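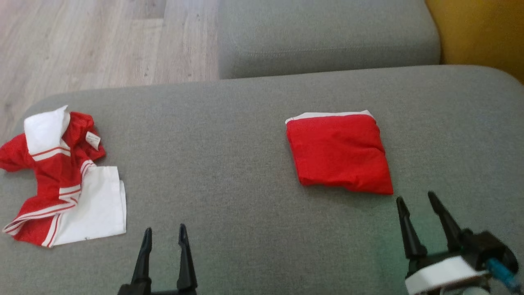
Un maillot plié, un maillot à plier : le canapé fait une très bonne table de travail.

Plier des maillots de sport sans casser le flocage

J'adore plier les maillots. Voilà, c'est dit ! Les draps-housses me rendent folle, les chaussettes m'ennuient, mais une pile de maillots bien carrés sur une étagère, ça me met de bonne humeur pour la soirée. Depuis que je m'occupe du linge du club de Plimholm, j'en ai vu passer 241 en une seule saison, et j'ai fini par trouver une méthode qui marche aussi bien pour les enfants que pour les grands gabarits.

Le souci avec ces tissus, c'est qu'ils glissent. Un t-shirt en coton reste où on le pose, un maillot en maille un peu brillante se défait dès qu'on tourne le dos. Et puis il y a le numéro, souvent floqué, qui n'aime pas du tout être plié toujours au même endroit.

Ce qu'il faut
- une surface qui accroche un peu : canapé en tissu, lit, couverture posée sur une table (le verre et le bois verni, on oublie)
- un carton rigide de la largeur d'une feuille A4, si on veut des piles régulières
- des maillots parfaitement secs

Étape 1 : remettre à l'endroit
Glissez la main dans chaque manche jusqu'au bout et tirez doucement. Regardez aussi le col, qui se retourne volontiers sur lui-même. Secouez une bonne fois par les épaules - un vrai coup sec, comme une nappe - et la moitié des faux plis s'en va.

Étape 2 : poser face contre le tissu
Numéro du dos vers vous, col en haut. Lissez du plat de la main en partant du centre. Si le maillot a des bandes en biais, ne vous fiez pas à elles pour l'aligner (je me suis fait avoir longtemps), suivez plutôt les coutures des côtés.

Étape 3 : rabattre les côtés
Posez le carton sous le col, bien centré. Ramenez le côté gauche par-dessus, puis repliez la manche vers l'extérieur pour qu'elle ne dépasse pas. Même chose à droite. Retirez le carton en le faisant glisser vers le bas.

Étape 4 : plier en hauteur
Remontez le bas jusqu'au milieu, puis encore une fois jusqu'au col. Pour un numéro très grand, je fais un pli souple, presque un rouleau, sans appuyer dessus. On retourne le tout, on tapote les coins, et c'est fini ! Un liseré blanc sur le bord est bien pratique à ce moment-là : on voit tout de suite si les épaisseurs tombent l'une sur l'autre.
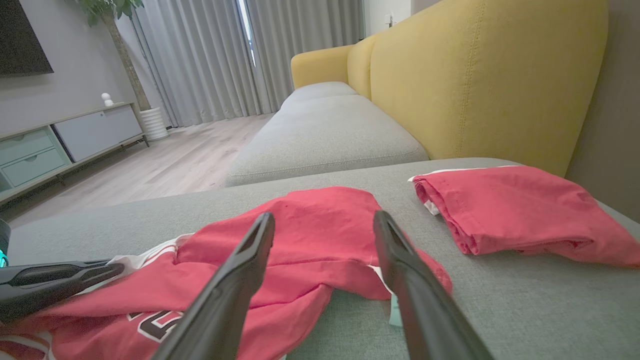
Estrella Varela m'a écrit qu'elle saute complètement le carton et qu'elle plie d'abord le maillot en deux dans la longueur, manches l'une sur l'autre, puis en trois. D'après elle, on gagne du temps, et le numéro ne prend qu'un seul pli vertical. J'ai essayé sur les 56 maillots de septembre et c'est vrai que ça va vite. Par contre, chez moi, les piles penchent un peu plus. À vous de voir selon la place que vous avez.

Pour le rangement
Je mets les paquets debout dans le tiroir, tranche vers le haut, comme des livres. On attrape celui qu'on veut sans écrouler les autres. Dans un sac de sport, je les couche à plat, les plus grands au fond, et je glisse une feuille de papier de soie entre deux flocages qui se touchent.

Si un maillot a déjà un pli marqué en travers du numéro, suspendez-le une nuit sur un cintre large avant de recommencer. Jamais de fer directement sur le flocage !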